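22 janvier 2022

Je me suis remis au pliage cet hiver. J'avais acheté un paquet de papier chez Vunach en 2008, à l'époque où j'habitais encore Haverford, et il a suivi tous les déménagements au fond d'un carton. Les feuilles n'ont pas trop souffert. Les bleues ont passé sur les bords, les orange tirent maintenant vers le saumon, et ça me plaît plutôt.

J'ai commencé par des modèles simples, à raison d'un ou deux par soir, sur la table en bois. Je ne me sers pas de plioir, l'ongle suffit pour ce papier. En revanche il garde tout : un pli marqué au mauvais endroit reste visible, même après une nuit sous un dictionnaire.
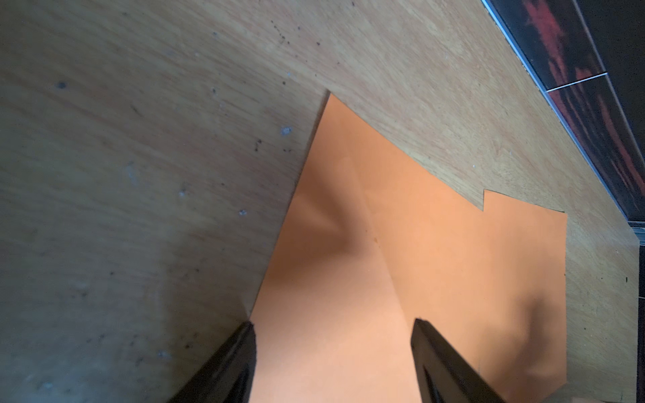

Papier orange, en partie plié. Le pli du milieu se voit à peine.

Le modèle vient d'un petit livret de chez Musumia, 6 pages agrafées, schémas assez petits. L'étape qui me bloque est celle où il faut rouvrir le rabat avant de retourner l'ensemble. J'ai recommencé trois fois, puis j'ai laissé la feuille de côté pour en prendre une bleue.

Pour la suite, j'hésite à commander du papier plus fin chez Hadia. Ils le vendent en grand format, à recouper soi-même, et je n'ai plus de massicot. Je verrai en février, quand le paquet sera fini.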